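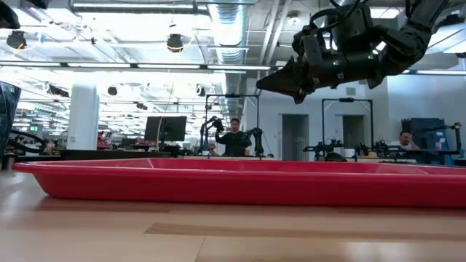

**Vudulia passa a separação de peças para braços robóticos e muda as tarefas de 17 pessoas**

12/13/24

A empresa Vudulia, que prepara conjuntos de peças pequenas para oficinas de reparação, vai passar uma parte da separação manual para braços robóticos. A mudança toca em 17 postos de trabalho da unidade de Cliltetti. Segundo a empresa, nenhum destes postos é eliminado, mas quase todos ficam com um conteúdo diferente do que tinham até agora.

O projeto tem o nome interno de Skismont e começou em maio. Durante os primeiros meses não se tocou na linha de trabalho. Os operadores aprenderam primeiro a guiar os braços à distância, com um segundo braço que seguram na mão e que transmite os movimentos à máquina. Cada gesto fica gravado e serve depois para preparar o programa que o braço executa sem ajuda.

A tarefa escolhida para começar é simples de explicar: pegar numa peça, colocá-la no tabuleiro certo e deixar o tabuleiro pronto para a pessoa seguinte. Na prática, dizem os trabalhadores, há muitas exceções. Há peças que chegam coladas umas às outras, sacos mal fechados e etiquetas viradas para baixo. Uma operadora com 20 anos de casa conta que no princípio ficava irritada com a lentidão do braço. «Eu fazia com a mão em um momento, e ali tinha de esperar e repetir. Depois percebi que o meu trabalho era mostrar bem, e que não valia a pena mostrar depressa», disse.

**O que muda no dia de trabalho**

Até agora, um turno na separação era feito quase todo de pé e com o mesmo movimento. Com a nova organização, cada pessoa alterna entre a condução dos braços, a verificação dos tabuleiros e o tratamento das peças que a máquina recusa. A rotação é feita de 2 em 2 horas. A empresa propôs no início um período mais longo, mas os operadores pediram que fosse reduzido, porque segurar o braço de comando cansa o ombro de uma maneira a que não estavam habituados.

Foi também a pedido deles que se alterou a altura de algumas bancadas. As pessoas mais baixas tinham de levantar muito o cotovelo para conduzir o braço até ao fundo do tabuleiro. A alteração ficou pronta antes do verão e, segundo os representantes dos trabalhadores, as queixas de dores no pescoço diminuíram, embora não exista ainda um levantamento escrito.

O ponto mais discutido foi o do ritmo. Na separação manual existia um prémio ligado ao número de conjuntos terminados por turno. Com os braços, este cálculo deixa de fazer sentido, pois a pessoa passa uma parte do tempo a corrigir e a ensinar. A Vudulia aceitou manter o valor médio do prémio durante o período de transição. O que acontece depois ainda está em negociação, e os representantes querem a resposta por escrito antes de assinarem o novo quadro de funções.

**Formação de 30 horas**

A formação é dada pela Wattanapong, a empresa que forneceu os equipamentos. São 30 horas por pessoa, dentro do horário de trabalho e pagas como horas normais. A primeira parte trata da segurança: como parar o braço, como entrar na zona de trabalho e o que verificar na pinça antes de começar. A segunda parte é feita na bancada, com tabuleiros e peças de verdade.

Nem todos acharam fácil. Alguns operadores mais velhos pediram sessões suplementares e receberam-nas. Outros disseram o contrário, que a parte teórica era longa demais e que se aprendia mais ao lado de um colega. O manual, que foi entregue primeiro só em inglês, já está traduzido, mas faltam ainda os capítulos sobre avarias. Enquanto estes não chegam, as instruções principais estão coladas em folhas junto das bancadas.

Um dos operadores que terminou a formação mais cedo trabalha agora a tempo inteiro na revisão das gravações. Vê as sequências uma a uma e marca as que não servem, por exemplo quando a peça escorrega ou quando o movimento ficou hesitante. É uma função que não existia e que ainda não tem categoria própria na tabela salarial. «Gosto do que faço, mas no meu recibo continuo a ser separador», comentou.

**Dúvidas sobre o futuro**

A direção da unidade afirma que o objetivo é responder às encomendas sem recorrer ao trabalho noturno, que tem sido difícil de preencher. Os trabalhadores recebem bem esta parte, sobretudo os que têm filhos pequenos. Há porém quem perca dinheiro com ela: o subsídio noturno pesa no fim do mês, e para algumas famílias a diferença é grande. A empresa diz que está a estudar uma compensação, sem indicar ainda um valor.

Fica também a questão dos contratos temporários. Em anos anteriores, a Vudulia reforçava a separação nas semanas de maior procura. Este ano fez menos contratações deste tipo, e os representantes pediram os números completos para poderem comparar. A empresa prometeu entregá-los na próxima reunião.

Por enquanto, os braços trabalham apenas no turno da manhã e sempre com uma pessoa ao lado. A passagem para o turno da tarde depende do acordo sobre o prémio e também da entrega dos capítulos que faltam no manual. As peças mais frágeis, assim como as que vêm em sacos transparentes, continuam a ser separadas à mão.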